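How to Run a Shelf-Stocking Demo at an Open Day

We run a two-armed robot at the Sowerby building, and in May we put it in front of the public with a store shelf and a table. This page is for anyone who has been asked to do the same and has a robot that already picks things up fairly well in the lab. It covers the space, the props, the running order and what to say. It does not cover training the robot.

What you need

A shelf unit of the kind used in stores. A steel or plastic table. Light, stiff packages that can take a squeeze. A second set of the same packages in a closed box. Tape for the floor. One person to run the robot and one to talk. Do not try to do both yourself.

Chip cans are a good first choice. They are round, so it matters less which way they are turned, and the lids come in a color that stands out on a dark shelf. Bags are much harder. Cookie boxes are in between, and we keep them on the shelf mostly as neighbors.

Setting up the space

Put the table right beside the shelf unit so the robot can reach both from nearly the same spot. The first time we did this we left a wide gap, and every cycle had a long drive in the middle. People walked off during the drive.

Mark the position of the shelf and the table on the floor with tape once you are happy. Visitors lean on things. Check the tape between groups and push the furniture back if it has moved.

Stock only one shelf. Ours is the upper one, at a height the arm can reach with room to spare. Leave the lower one bare. A full unit looks better from the door, but it hides the arm from children and gives the hand more to bump into.

Leave a gap in the row where the can is meant to go. Make it wider than you think you need. A hand with fingers takes up more room than the can does, and the fingers have to open again before the hand can back out.
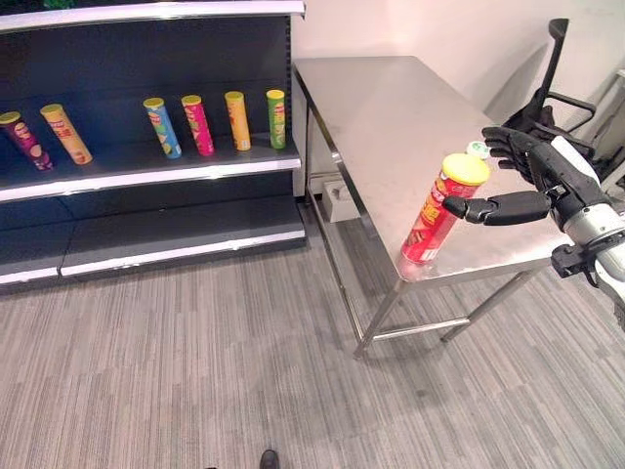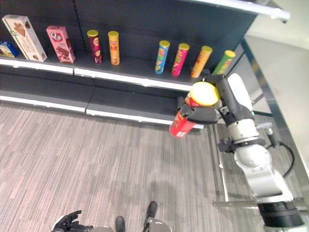
If the cans on either side of the gap start to lean, straighten them before the next group comes in. A small lean is fine. A can that falls will roll, and then you have to stop the arm and send someone in after it.

Running a cycle

1. Close the line. No visitors past the tape, and no staff either, apart from the operator.

2. Start the log. We use Jenico for this, and it takes a minute to come up, so start it before you begin talking.

3. Put one can near the front edge of the table with the label facing the visitors. Step back.

4. Tell the group what the robot is going to try. Use the word "try."

5. Let the arm come in slowly. We run at half our lab speed. It feels very slow to the operator and just right to everyone else.

6. Pause once the hand has closed. This is when people take pictures, and it gives the operator a moment to look at the grip.

7. Finish the move, open the hand, and back the arm all the way out before anyone speaks to the operator.

Do two cycles for each group, then stop and take questions. Four is too many. We tried it and lost half the group.

When it goes wrong

Drops happen. Say so at the start and nobody minds. If a can falls, stop the arm, wait until the operator gives the all clear, then pick it up and swap it for a fresh one from the box. Dented cans slip more, so don't put them back in use.

If the hand closes beside the can instead of on it, let the operator open it and try again once. After a second miss, park the arm and go to questions. Fixing a camera offset in front of twenty people is no fun for either side.

Batteries are the other thing. We plan a break in the middle of the afternoon and put it on the sign at the door.

Questions you will get

How much does it cost, will it take jobs in stores, and can it open the can. Agree on your answers ahead of time. For the last one, ours is "not yet." The Dristelero handout has a page on the hands, and we point people there if they want to know about the joints and motors.

After the last group, save the log, wipe down the table, and pull up the tape the same day. It leaves marks on carpet if it sits.

Comments

plondix_fan: We did this with cereal boxes at the Plondix open house and the flat sides were a pain. Switching to cans next time.

marmot44: Are the cans full or empty?

reply from the author: Full, and still sealed. Empty ones tip over too easily on our shelf.

tealbench: Half speed was good advice. Our operator hated it, visitors liked it.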